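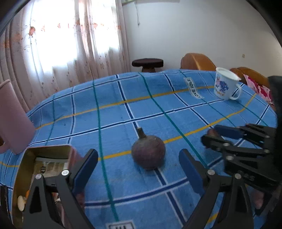 Grip pad notes, week three. Both handheld units now run the same linkage. Left and right had drifted apart over the winter because I kept printing replacement parts for one and not the other.

Pivots are plain screws with a nylon washer on each side. Tighten until the finger stops wobbling, then back off an eighth of a turn. Liviu uses threadlocker on his. I don't, I take mine apart too often.

The pads are the part I keep changing. Current set is a softer rubber than the last one. The old pads were fine on boxes and bad on anything round: contact was a narrow line and the object rolled toward the tip.
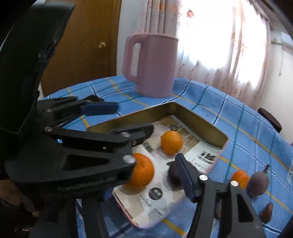
Fruit and the baking tray. Left unit on the large orange, right unit near the small fruit.

Round items are most of the test list for now. Citrus gives you size, figs give you soft skin and an awkward stem. A raised rim matters too, as the finger has to come in at a steeper angle to clear it.

Log file stands at 3,438 grasps across all pad versions. I tag each one by hand: held, slipped, dropped. Mereana wants a fourth tag for "held but squashed". Fair, adding it.

Open problem: play at the base of the fingers. It shows up as a tip offset when the jaw closes. Next print has a thicker link and a tighter bore.

Files for the new link go up on the Kettle page once I've fixed the hole spacing. Don't print the version that's there now.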